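**Istik hand gripper, club set**

Price for schools and clubs: 369 per set, case included. Single jaw pads can be ordered separately for 23.

The Istik is a gripper which you hold in your hand. Students use it to show a task first, and later the robot arm tries the same task. It was developed together with the Saturday robotics class in Drestomport, so many details come from the wishes of students between 12 and 17 years.

## What is in the set

- one hand gripper, light gray housing
- two black rubber jaw pads with ribbed surface, mounted
- one spare pair of pads
- charging cable, 2 m
- printed task cards by Tobias Oyelaran (level 1 and 2)

## Technical data

| | |
|---|---|
| Weight | 334 g |
| Opening of the jaws | 60 mm |
| Working time on one charge | roughly 3 hours |
| Fits to | Wornow arm, Baptiste arm (with adapter) |

The adapter for Baptiste is not part of the set. Please write it in the order if you need it.

## Use in the class

We recommend groups of three. One student holds the gripper, one reads the task card, one writes down the tries which went wrong. Change the roles after every card. For level 1 the objects should be light and not too smooth — a book, a small cup, a plastic bottle. Level 2 asks the students to put things back on a shelf in the given order, and this needs more patience than most groups expect. 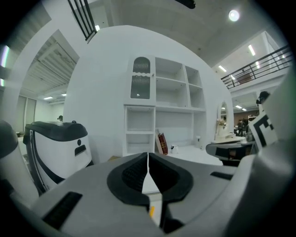
Hold the gripper low and move slowly in the first hour. Fast movements are difficult to repeat for the arm, and the students become disappointed. Clean the pads with a damp cloth only, no alcohol.

Clubs who order before the end of July receive the level 3 cards without extra cost. Delivery takes two weeks. For loan sets please ask first, we have only a few and they are often away for competitions.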